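Fullemance Home Notes

We use cookies to remember your settings. By continuing to browse you accept our cookie policy.

How to clear a dining table that has turned into a storage shelf

By Zoila Quintero

A big table near a window collects whatever comes through the room: water bottles, remotes, fruit, foil, weights, a towel. Set aside one Saturday morning for it. Mine took 18 minutes once I had a system, and most of that was walking things to other rooms. 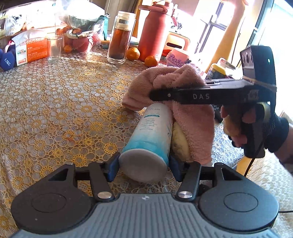
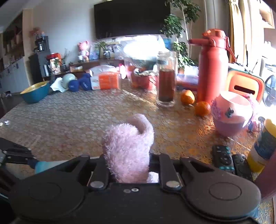
Before you start, get an empty box and a trash bag. Put both on a chair so they don't take up table space.

Step 1. Textiles first. Towels, cloths and soft toys hide smaller things. Lift them one at a time, shake them over the table and check what was underneath. Towels go to the bathroom or the wash. Soft toys go in the box.

Step 2. Food and drink. Fruit goes in a bowl. Look it over as you move it and use the soft pieces first. Check the lid on any jar before you pick it up, and carry it with a hand under the base. Open foil packets and plastic bags to see what's in them. Throw out the empties.

Step 3. Bottles. Stand up anything lying on its side. Pump and squeeze bottles leak slowly at the cap, and a patterned cloth won't show it until it dries sticky. Drinking bottles go to the sink. Take the spout off and wash it separately.

Step 4. Heavy things. Dumbbells should not live on a table. Roll them toward you with both hands, then lift. Dragging them will pull the threads of an openwork cloth. I keep mine on the floor by the TV cabinet.

Step 5. Remotes. Pick one spot. We use a shallow Sivier tray, and both remotes go back there at night.

Step 6. The cloth. Shake it outside, then wash it in a mesh bag on a gentle cycle. If yours is vinyl, wipe it with warm water and a drop of dish soap. Wipe the table too, as crumbs fall through the holes.

Put back no more than 4 things. Uliana Karpenko suggested that limit to me and it has held up since May. Whatever is still in the box by evening gets carried to its own room.

Related
Washing a lace tablecloth by hand
Where to keep weights in a small apartment
Plolent storage bins: which size to buy
Getting water stains out of a wood tabletop

Contact | Copyright Fullemance | Back to top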